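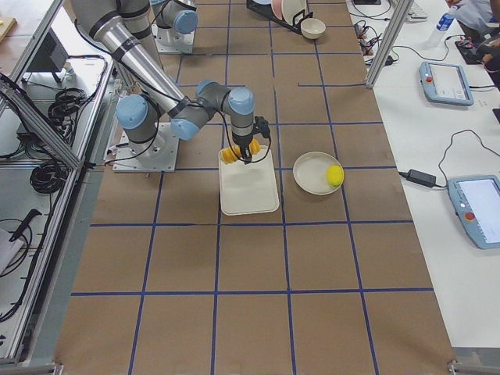
Surface Marking for a Table-Setting Work Area
Project report, second-year course in Workspace Layout
Roksolana Karpenko

1. Purpose

The project tested whether a taped grid on a paper-covered table makes it easier to return tableware and small food items to fixed positions. The problem came from the earlier Senlow exercise, in which items were placed on a bare tabletop and their positions were described in words ("left of the plate, near the rack"). Two people reading the same description put the same bowl in different places. The Senlow notes recommended a marked surface but did not specify one.

2. Surface

The covering is plain brown paper. White paper was rejected at the planning stage. The plate, the tray and the small bowl are all white, and their rims are hard to find against a white ground. Brown gives enough contrast for white, pale pink and yellow items.

The paper was unrolled the day before marking and weighted at the corners so that the curl could relax. It was then pulled flat. Wrinkles left under the tape cannot be removed later without lifting the strip, and lifting the strip takes the top layer of paper with it.

Dark blue tape was laid in both directions. Lengthwise strips went down first, then the crosswise strips over them. Where two strips cross there is a double thickness of tape. A plate set down on a crossing can rock slightly, so the placement rule in Section 4 keeps items inside the cells.

3. Grid dimensions

Cell size was set by the round plate, the widest item that has to fit in a single cell with clearance on all sides. The open area of a cell is 236 mm in the lengthwise direction and 200 mm in the crosswise direction, measured between the inner edges of the tape. The plate measures 189 mm across the rim. This leaves 5.5 mm on each side in the tight direction, less than I had planned. The original drawing called for square cells. The difference comes from the available length of the table after the end margins were taken off, and it was accepted.

Strips were positioned with a steel rule and pencil ticks at both ends of the paper. The Clomar layout guide we were given suggests measuring each strip from the previous one. I measured every strip from the same edge, so that an error in one strip would not carry over into the next.

4. Items and placement rules

The item set has tableware (rectangular white tray, round white plate, small white bowl, further plates in pink and white) and small food-shaped pieces, mostly yellow. The rules were as follows.

The tray and the plate occupy neighboring cells. Food pieces start on one and finish on the other, or start on the table and finish on either.

The bowl stands open side up next to the dish rack.

Plates not in use stay upright in the rack. The rack is black and is kept at the far end of the table, where it does not block the view of the working cells.

No item may rest on tape at the start of a trial. A piece that rolls onto tape during a trial is left where it stops, and its position is recorded by the two cells it touches.

5. Procedure

Three surfaces were compared: bare table, paper without tape, and paper with the full grid. Each surface received 189 placements, for a total of 567. A placement was scored as correct if the item sat wholly within the position written on the trial sheet. For the two surfaces without tape, a cardboard template cut to the size of one cell was laid over the position after the item was set down. The template was not shown during placement.

Trials were run in November, in the late afternoon. Overhead lights were kept on throughout.

6. Results

The gridded surface was the most consistent of the three. Plain brown paper was better than the bare table for the white items and no better for the yellow ones, which were easy to see on both.

Round pieces gave most of the errors on every surface. They tend to travel to the rim of the plate and stay there. This counts as correct under the scoring rule, but it means that the center of the plate is rarely where the piece ends up. The tray, which has a flat interior and a low raised rim, has the same difficulty to a lesser degree. Longer, knobbly pieces stayed closer to where they were released.

The cell labels were written on the trial sheet only. Several wrong placements were in the correct row and one column off, and these are reading errors. Labels on the paper itself would probably remove them.

7. Wear

The tape held. The paper wore through first, along the long side where forearms rest. Proteck board was considered as a backing and priced through Sequeira, but the quote came after the trials had ended and the board was not tested.

8. Changes for the next version

Widen the cells in the crosswise direction by dropping one row.
Write row and column labels in the margin.
Replace the paper after each block of trials.
Record where on the plate a round piece comes to rest, in addition to the cell.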